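Two-arm pipe handling on the Nepia rig: does a wrist sensor help?
Student project report, group 4. Brodie Brunton, Rochelle Maihi, Maham Satti. Supervisor Lorraine Ngata

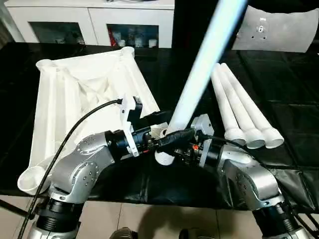

Fig. 1. Both arms at the pipe, right gripper just above the flanged fitting. Rack on the left, three more pipes on the right.

1. What we wanted to find out
Whether a policy trained on demos does better at getting a long pipe from the table into the rack if it gets the wrist sensor stream as well as the head camera. Last year's group (Widus) only used the head view and said most of their failures were at the handover. We wanted to check that bit.

2. Method
Demos recorded by teleop, all by Rochelle and Maham, same cloth and same rack throughout. 2000 demos recorded, 1487 kept. Thrown out: dropped pipes, anything where the arms touched each other, and a batch from December where the clocks on the two arms had drifted apart. We should of checked that before recording and not after.

Two policies, same network, same training steps. A = head camera only. B = head camera plus wrist sensor. 700 test runs each, start positions shuffled by script so we couldn't pick easy ones.

A run counts as a success if the pipe ends up standing in the rack and both grippers are clear. Leaning on the rim is a fail. Brodie scored all runs from the logs without knowing which policy it was.

3. Results
B better overall. Most of the gap comes from the handover - A tends to close the second gripper too early and pushes the pipe round. B waits. Once the pipe is over the rack the two look much the same.

Gripping near the flanged end was easier for both. Mid-shaft grips slipped more, and the far end then swings.

B is worse in one case: when the cable on the wrist pulled tight the arm slowed down and sometimes timed out. Not a fault of the policy realy but we left those runs in.

4. Problems
Shiny cloth. Reflections move when it creases and we think A suffers most from this, not tested. One pipe type only. Only one scorer, Saskia McAlister offered to rescore a part but we ran out of time.

5. Still to do
Matt cloth, repeat A. Reroute the cable. Full run table and configs are in the Zusta folder, ask Maham for access.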